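Catriona Baird has bought a lot of card decks in her life and regrets a fair number of them. She runs a small reading table in Ditport and has agreed to talk to me about the spread of numbered, signed, never-to-be-repeated oracle decks, a subject on which her patience is thin.

"Limited to what?" she says, before I have finished asking. "Limited to however many they think they can shift. I've got one that says 17 of 189. Lovely. Then the same pictures came out in December with a different border."

The deck in question was Hevent, published by Trodell, a two-person outfit. Armelle Bailly, who draws the cards, doesn't dispute the second printing. "The border was different, and the back, and the stock," she told me by phone. "It was a new edition. We said so on the site." I asked where on the site. She said she would send me the link, and I am still waiting for it.

Baird's other complaint is the money spent on what goes round the cards. Boxes have got bigger, ribbons have appeared, and the booklets have grown without, in her view, saying any more than they used to.

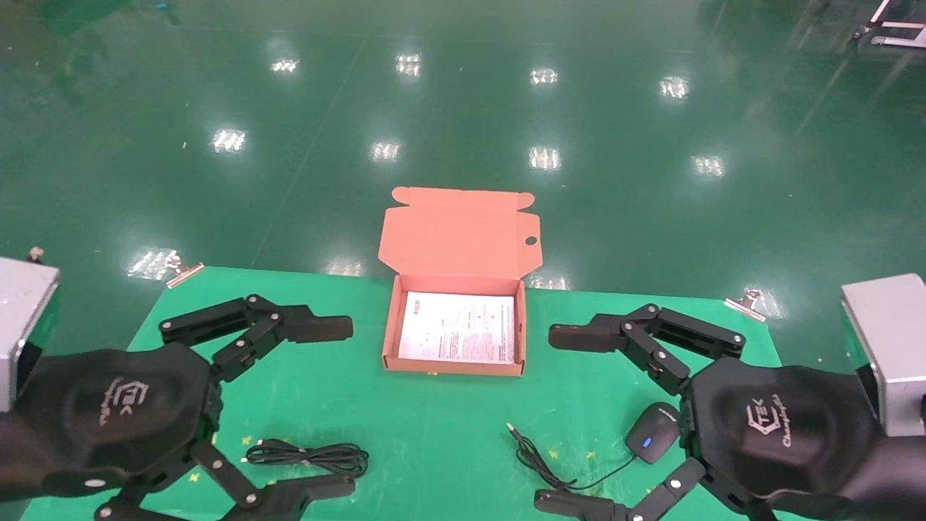
An open pink mailer box with a printed leaflet inside.

"I paid for forty-odd bits of card and I got a parcel," she says. "I can't read with a parcel."

Bailly says buyers ask for the packaging, and that a plain tuck box gets complaints. She may be right. When I put this to Baird she laughed and said she had complained about seven decks and never once about the box.

What about resale? Trodell's newsletter has talked up what its old decks fetch, and quotes one sale at £1141. I asked Bailly who bought it. "A collector," she said. Had she seen the receipt? "I was told." Baird tried to sell her own copy last year and had one offer, for less than she paid.

She still uses it, mind. It was on the table while we talked, the corners gone soft, one card replaced with a bit of cut-up cereal packet.

"The drawings are good," she says. "I never said they weren't. I'd have bought it if they'd printed ten thousand."

Trodell's next deck, Millet, opens for orders on October 7, 2025. Bailly wouldn't tell me the size of the run.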